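How I Compare Two Grippers on a Two-Arm Bench

Posted October 5, 2018

I get asked a lot which gripper to buy for a small arm, and my answer is always the same: put two of them side by side and make them do the same boring job. So this is how I run that comparison. You'll need two arms, two grippers, a long rail to mount everything on, and a free afternoon (okay, maybe two afternoons if your cables are as stubborn as mine).

What you need

Two small arms that take the same wrist mount. Two grippers you want to compare. A flat floor panel. A ruler strip you can stick down along the front. Something small to pick up. A notebook, a paper one, because I always end up with a screwdriver in my other hand and typing is hopeless.

My arms came from Tellent, and the rail is a Hovico one that I bought used back in May. The scripts I run are part of a little project of mine called Illwood, but any controller that can save a pose and play it back will do the job.

Step 1: Bolt both arms to one rail

Don't clamp each arm to the table on its own! I did that for my first try and the two bases crept apart a tiny bit every time the arms moved fast. Put them both on one rail, facing in toward each other, and tighten the bolts a little at a time, going back and forth between them. Then grab each arm near the elbow and give it a good wiggle. If the base shifts, start over.

Lay your measuring strip along the front edge before you go any further. You'll use it constantly to put the test object back in the same spot, and it's a pain to fit once the arms are in the way.

Step 2: Route the cables on the outside

Leave more slack than you think you need. Send each arm through its whole range by hand, slowly, and watch the cable the entire time. If it goes tight at any point, it's going to pull on the wrist and your results will be junk. I let mine swing in a big loose loop. It looks messy and I don't care.

Step 3: Set a starting pose

Bring both grippers down toward the middle of the floor with the fingers open, close together but with a gap between them, and save that pose on both arms. Every run begins from there. Keep the test object well out in the open to start with, so you can check the pose without knocking anything over.

I've got the black parallel gripper on the left arm and the one with white finger pieces on the right, and I left the tripod at the back where neither arm has any business going.

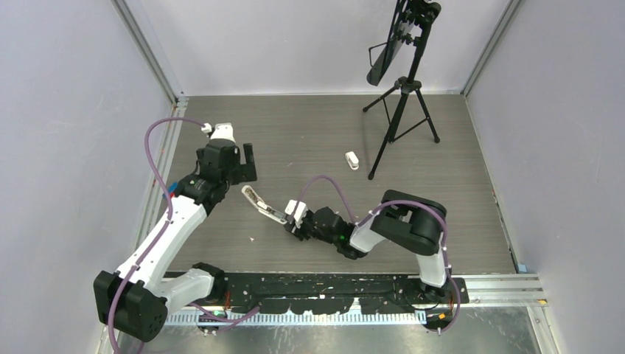
Do both grippers have to be the same size for the comparison to be fair?
They can be different sizes, as long as both can open wider than the test object and you set the closing force separately for each one.

Step 4: Find the closing force

Start low. Close the gripper on the object, lift it a little, and hold. If it slips, bump the force up one notch and go again. As soon as it holds, write the number down and go one notch higher for the real test. On my controller the force setting I landed on for the first gripper was 80, and the other one needed a different value, so please don't copy mine and hope for the best.

Do this with the arm moving slowly. A gripper that's fine at a crawl can still drop things at full speed, but you want to find that out later, one problem at a time.

Step 5: Run the same job on each arm

Pick up, lift, move sideways, put down. That's the whole job. I do it at four spots along the ruler and I run each spot three times before I touch any settings. Use the same object for both grippers, and put it down facing the same way each time (a pencil mark on the floor helps a lot).

After that I let the script go on its own for a long session. My last one was 299 picks per gripper, with me sitting nearby and one hand close to the stop button. Write down every miss and what sort of miss it was: didn't reach, slipped on the lift, or let go too late. A plain tally of good and bad won't tell you what to fix.

Step 6: Swap sides

Please don't skip this one. Take the left gripper off, put it on the right arm, and do the whole thing again the other way around. One of my arms has a bit more play in the elbow, and before I started swapping I blamed the gripper for it for weeks. If the misses follow the gripper, it's the gripper. If they stay with the arm, go look at your joints and bolts.

A few things that tripped me up

Wipe the floor panel and the finger pads between sessions. Little crumbs of plastic and tape get everywhere, and a speck under the object is enough to tip it.

Check the wrist screws after every long run. Mine work loose, so I've put a dab of paint across each screw head and I can spot a turned one right away.

If you're using the Kazlauskienė finger pads, let the glue set overnight before you test. I rushed it and one pad slid off in the middle of a run, and I had to throw out that whole page of notes.

Next I want to try softer pads on both grippers and run the side swap again with a taller object. I'll add those numbers to this page once I have them.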